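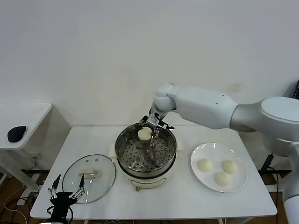
Werneo: a word list of home cooking

Werneo has 931 recipe titles, typed up by Venla Vuorinen from handwritten cards, church cookbooks and one very greasy binder. Spelling is left as found, so "dumplins" stays.

What's in it

titles.csv - one title per line, with a region code
variants.csv - 400 spellings of things you thought had one spelling

Steamed breads and buns are filed under "bread", after a long argument that bread won.

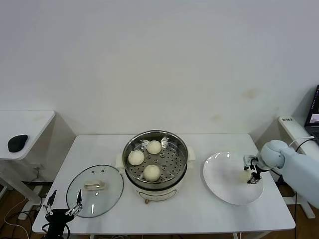

Known problems

300 titles have no region. 45 are just "Good Cake". Please don't train a cake classifier on them.

License

Free to use with credit. Corrections are welcome, except about the dumplins.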